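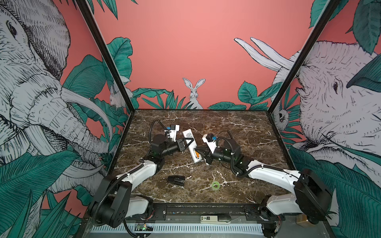

How to Keep a Defensive Stat Sheet for a High School Football Game

Jul 28, 2021

Most small programs have one person in the press box writing down tackles, and that person usually learned by doing it badly for a season. These steps cover a paper sheet and a pencil. If your school uses software on a tablet, the order of work is the same.

What you need

A clipboard, two pencils, a printed roster for both teams, and one sheet per quarter. Binoculars help if your box is low or set back from the field. Get the rosters before warmups and check them against the jerseys, since numbers change between the printed program and kickoff more often than you would expect.

Step 1: Set up the sheet

List your defensive players down the left side by jersey number, lowest to highest. Leave four blank rows at the bottom for substitutes. Across the top, write these columns: solo, assist, loss, sack, pass broken up, interception, forced fumble, fumble recovery. Keep a wide margin on the right for notes.

Step 2: Record the situation before the snap

Write the down, the distance and the yard line on a separate play log. Do this every time, even when the offense is hurrying. A line might read "2-7, own 41." If you miss a tackle, the log lets you find the play on film later.

Step 3: Mark the tackle

Give a solo tackle when one player brings the runner down without real help. Give assists when two players get there together. Don't give more than two assists on a play. A player who falls on the pile after the whistle gets nothing.

If the runner goes out of bounds, credit the defender who forced him out. If he slips and no one touches him, no tackle is given in high school — the play is dead when his knee hits.

Step 4: Handle losses and sacks

A tackle behind the line of scrimmage goes in the solo or assist column and also in the loss column. A sack is a tackle of the passer behind the line while he is trying to throw. Mark it in all three places. If two players share the sack, each gets a half.

Write the yards lost in the margin. You will need them for the team total.

Step 5: Add up at the half

Total each quarter sheet separately. Then compare your tackles with the play log. Incomplete passes, touchdowns and kneel-downs have no tackle, so the numbers won't match exactly, but any big gap means you skipped something. Fix it at halftime while you still remember the plays.

Step 6: Check against film

Coaches will want the sheet the next morning. Watch the film once at normal speed with the log beside you and correct only what you can clearly see. Piles near the goal line are the hardest — leave your original mark if the film doesn't settle it.

Initial each change and keep the old sheets until the season is over.
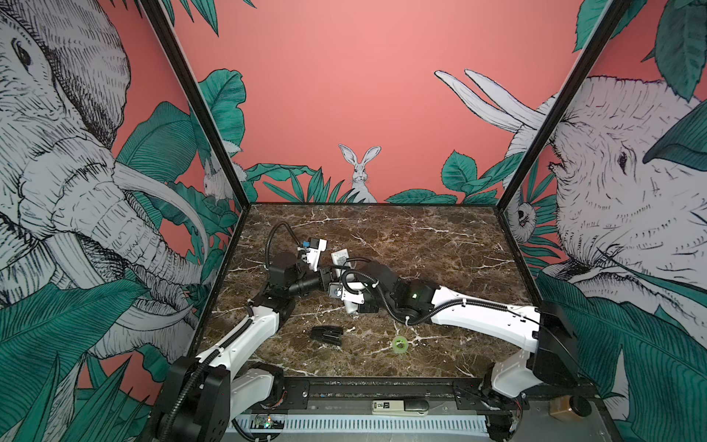 Zuweira Nartey wrote in to say she gives up on jersey numbers when the field is muddy. She writes the position instead, so number 59 becomes "MLB" on the sheet, and she fills in the numbers from film afterward. That works well as long as you note every substitution in the margin.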